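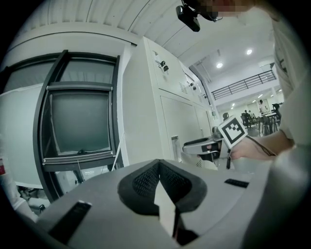 The Job Before the Robot Has the Job

I have worked at Hestside for 4 years, most of them tending machines. You open the machine, take out the finished part, put in the next one, close it, and start the cycle. On a full shift I do that up to 200 times. Since last winter I have also spent part of my week with a gripper in my hand, doing the same kind of work at the pace a robot can learn from.

I want to write about that second job, because most of what I read about automation skips it. The articles go from people doing the work to machines doing the work, as if the change happened over a weekend. At our place it has been going on for months, and it is done by the people whose work is being changed.

The gripper is slower than a bare hand. You can't feel whether a part is seated, so you learn to look for it. You find out how much you used to do with your fingertips. I used to give parts a quarter turn as I set them down and had no idea I did it until I watched a recording of myself. Nabila Fawzy, who has been on the floor longer than I have, had three habits like that. One of them was the reason her parts came out cleaner than mine. It had never been written down in any work instruction.

That knowledge is worth money, and I think the company should say so. Right now we are paid our normal hourly rate for recording. Management's view is that it is light duty, and it's true that nobody goes home with a sore back. But an hour of machine tending makes an hour's worth of parts. An hour of recording may be used for years, on lines we will never see. Those are different things and they should not be paid the same.

Badawi, the plant across the river, settled this in February. Operators there get an extra 300 dollars a month while they record, and a written promise of training for the robot cell before any outside hire. It isn't a fortune. It does mean that people show up for the sessions willing to do them well, and don't hold back the tricks that make them good at their jobs. Holding back is easy. I know people who do it, and I can't blame them.

I am not against the robots. The loading work is dull, and the night shift is hard to fill — we ran short for most of the fall. If a machine takes the hours between midnight and six, I won't miss them. What I would like is to know where I stand when it does. Osix, our supplier, has a schedule. The managers have seen it. We have been told it will be shared when it is final, and by then there will be little left for us to say about it.

Show us the draft. Pay for the recordings as skilled work, and put the training promise on paper before the first cell is switched on.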